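致Zoltance基金项目组：家务操作示范数据采集工作进展报告

2020年2月16日
撰稿：Petronella Masilela

各位同事，大家好：

上一次给你们写信还是十一月，那时候我们刚把Mollholm的场地收拾出来，地上还堆着没拆的纸箱，我在信里许了不少愿。这几个月过去，有的愿兑现了，有的打了折扣，有一件干脆没做成。我想还是按做事的先后慢慢说，写得长了些，请多包涵，读的时候不妨泡杯茶。

先说大家最关心的数字。本阶段计划采集1000条遥操作示范，用来训练Troteo模型的第一版。到写这份报告为止，通过复核、可以进训练集的有235条。这个数比我当初估计的要低，我不想绕弯子。原因主要出在前面几周：我们录得很勤快，可是录完才发现，操作员各有各的习惯，有人喜欢先把手腕转好再往下探，有人一边下探一边转，同一个任务看上去像两个任务。单独看哪一条都没毛病，放在一起训练，模型就拿不定主意，手停在半空里犹犹豫豫的。后来我们停下来，花时间写了一份操作约定，再把早先录的东西从头过了一遍，不合约定的都挪到另一个目录里，没有删，将来也许用得上。

任务清单也做了调整。申请书里写的是七类家务，我们现在集中做其中的一类，就是桌面上的拾取和摆放，包括从篮子里取东西、往篮子里放东西，还有把东西放到架子的层板上。其余各类的脚本已经写好，等这一类的数据站稳了再往下走。我知道这和原来的时间表不一样，不过和Căpraru那边负责训练的同事反复商量过，他们也更愿意先拿到一批干净整齐的数据，哪怕种类少一点。

篮子这个任务，听起来小孩子都会，教起来却很磨人。篮子有边沿，有提手，手指伸进去的角度稍微偏一点就会碰到。苹果是圆的，贴着篮边的时候，拇指那一侧的余地很小；香蕉又长又斜，从中间夹和从一头夹，提起来的姿态完全两样。我们的约定里光是“手指入篮”这一节就改了好几稿，最后定下来的写法是：先在篮子上方停稳，再让拇指一侧先下去，另一根长手指留在篮外找位置，两边都到位了才合拢。操作员们起初嫌啰嗦，练熟之后反倒说省心。
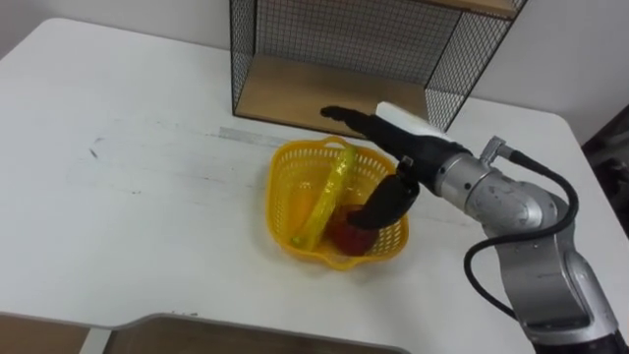 图1　篮中取物任务：夹爪的拇指一侧探入黄色篮子，靠近红苹果，后方为黑色网格置物架。

每一条示范我们都存头部视角的画面、各关节的角度和夹爪的开合量，再配一句中文的任务说明。说明文字原先由操作员自己写，结果五花八门，有写“拿苹果”的，有写“把红色水果从筐里取出来”的，还有一位写得像散文，我读着很喜欢，可惜没法用。现在改成先从一份词表里挑一句标准说法，再额外自由写一句。标准句用来对齐任务，自由句留着，让模型多听听人平时是怎么讲话的。Căpraru的同事对自由句特别感兴趣，还来问过能不能多要一些。

复核的办法也跟大家交代一下。每条示范由一位没有参与录制的同事从头看到尾，看三样：任务有没有做完，中途有没有不必要的停顿，画面和关节数据的时间对不对得上。最后这一样最让人头疼。有一阵子画面总比关节数据慢半拍，我们查了网线，查了存盘程序，连电脑都换过一台，最后发现是两边的时钟没有校准好。现在每天开工前先做一次对时，再录一小段手指开合的动作当作检查，这个毛病就没有再犯。

至于失败的示范，我们的想法也变了。早先凡是没夹住的、夹住又滑掉的，一律作废。后来训练组提醒我们，滑掉之后重新去夹的那一段，对模型其实很有用，它将来一定会遇到这种情况。所以我们单开了一类，叫“补救示范”，目前收了80条，没有算进上面的总数。这一类要不要在下一阶段列为正式交付内容，想听听你们的意见。

初步的训练结果只能简单说说。Căpraru用现有数据跑了一个小模型，篮子和物体的位置与示范接近时，动作已经像模像样，伸手的路线很顺；篮子一转方向，提手跑到另一侧，它就容易把手指往边沿上送。这说明摆放的变化还不够多。我们已经在录制表里加了一栏“初始摆放”，篮子的朝向、苹果和香蕉的相对位置都照着表轮换，不再由着操作员顺手一放。桌面高度和灯光暂时不动，一次只改一样，免得到时候分不清是哪里出的问题。

还有一件没做成的事，就是申请书里提到的双臂示范。第二套遥操作手柄到货后一直不稳定，和供货方来回沟通了很久，他们态度很好，进展却慢。我不打算硬赶，这部分预算目前没有动用，完整地留在账上，明细见财务附表。如果下一阶段仍然用不上，我会另写一封信，请你们批准把它转作复核人员的工时费。说实在的，眼下最缺的就是耐心看录像的人。

下一阶段的安排大致是这样：先把篮中取物和层板摆放两项补足各种摆放变化；然后把操作约定翻成英文，方便外面的合作方照着录；再往后，从剩下的家务里挑一类开始试录，我个人偏向叠布，训练组偏向开抽屉，还在争。交付总量我仍然希望保持原来的目标，但是请允许我把交付时间往后挪一个季度，正式的变更申请随本报告一同寄出。

最后要谢谢你们去年冬天来看我们，坐了那么久的车，还亲手试了手柄，夹了半天香蕉也没有不耐烦。操作间里的人到现在还常常提起。若是春天有空，欢迎再来Mollholm坐坐，到时候请你们试试新的约定，看是不是真比从前好上手。

祝工作顺利！

Petronella Masilela
示范数据采集组

相关文章
Mollholm场地启用小记
遥操作员培训手册修订说明
Troteo任务说明词表（征求意见稿）
补救示范的标注办法
Căpraru训练组访问纪要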